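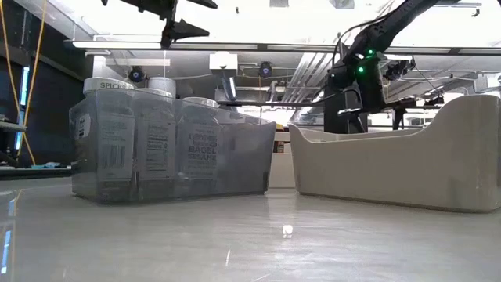
Häufige Fragen zur Einsendung von Proben für die Elementanalytik (ICP-MS)

Allgemeines

Welche Proben nimmt das Labor Rekholm an?
Wir messen wässrige Lösungen, Böden, Sedimente, Pflanzenmaterial, Lebensmittel und Futtermittel. Organische Lösungsmittel, Öle und radioaktive Stoffe nehmen wir nicht an. Bei Proben mit hohem Salzgehalt bitten wir um Rücksprache vor dem Versand.

Wie viel Material wird benötigt?
Für feste Proben reichen 6 g Trockenmasse. Wasserproben schicken Sie bitte in einer randvollen Flasche aus Polyethylen, Mindestvolumen 200 ml. Weniger Material ist nach Absprache möglich, dann entfällt aber die Doppelbestimmung.

Muss ich meine Wasserproben ansäuern?
Ja, mit Salpetersäure in Spurenqualität auf einen pH-Wert unter 2. Sollen nur die gelösten Anteile bestimmt werden, filtrieren Sie vorher über 0,45 µm. Für Quecksilber gelten andere Regeln, siehe unten.

Probenvorbereitung

Führt das Labor den Aufschluss selbst durch?
Ja. Feste Proben werden getrocknet, gemahlen und in der Mikrowelle mit Salpetersäure aufgeschlossen. Silikatische Proben löst dieses Verfahren nicht vollständig. Wer Gesamtgehalte braucht, kreuzt auf dem Auftragsformular den Aufschluss mit Flusssäure an; er wird gesondert berechnet.

Kann ich bereits aufgeschlossene Proben einsenden?
Das geht. Geben Sie Säureart, Konzentration und Verdünnungsfaktor an und legen Sie mindestens eine Blindprobe aus derselben Serie bei. Ohne Blindprobe ziehen wir keinen Untergrund ab und vermerken das im Bericht.

Was ist bei Quecksilber zu beachten?
Quecksilber geht in Kunststoffflaschen teilweise verloren. Verwenden Sie Glas oder Fluorpolymer und stabilisieren Sie mit Salzsäure. Die Probe muss gekühlt bei uns eintreffen.

Messung und Ergebnisse

Wie werden Störungen durch Molekülionen behandelt?
Für Arsen, Selen, Vanadium, Chrom und Eisen arbeiten wir mit einer Kollisions- oder Reaktionszelle. Bei chloridreichen Proben messen wir Arsen mit Sauerstoff als Reaktionsgas auf der verschobenen Masse 91.

Welche inneren Standards werden verwendet?
Im Normalfall Scandium, Rhodium und Iridium. Wenn Ihre Proben eines dieser Elemente enthalten können, schreiben Sie es bitte in das Bemerkungsfeld.

In welchem Format bekomme ich die Ergebnisse?
Als PDF und als CSV-Datei im Kundenportal Ana. Rohdaten stellen wir auf Anfrage bereit. Werte unterhalb der Bestimmungsgrenze werden mit "<" und der jeweiligen Grenze ausgegeben, nicht als Null.

Versand und Abrechnung

Wohin schicke ich die Proben?
An die Probenannahme am Standort Vembridge. Pakete nehmen wir werktags bis 15 Uhr an. Gekühlte Sendungen geben Sie am besten am Dienstag auf, damit sie nicht über das Wochenende stehen.

Was kostet eine Messung?
Das Standardpaket mit Aufschluss kostet 248 Euro pro Probe. Für größere Serien erstellen wir ein Angebot.

Wie lange werden Restproben aufbewahrt?
Feste Proben bis drei Monate nach Berichtsdatum, Lösungen einen Monat. Die Rücksendung ist auf Kosten des Auftraggebers möglich und muss bei der Bestellung angegeben werden.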